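Unit 5: Short video and the feed

A feed app like Trirka sells attention, mostly yours. It guesses what you will watch next from what you just failed to skip. Liking things matters less than you would hope.
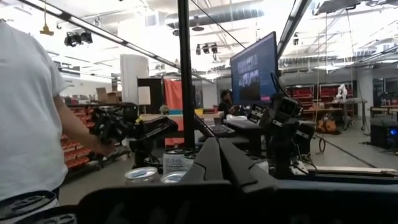
Watch time is the number the feed cares about most. A clip held to the end gets shown to a further batch of strangers, and so on until people get bored. Subject hardly enters into it. A can with CELSIUS on its side could carry a clip as well as a sunset, if viewers stay.

Reading: Yazdani, page 36 onward. Bring your own screen time figure. Rounding down is traditional.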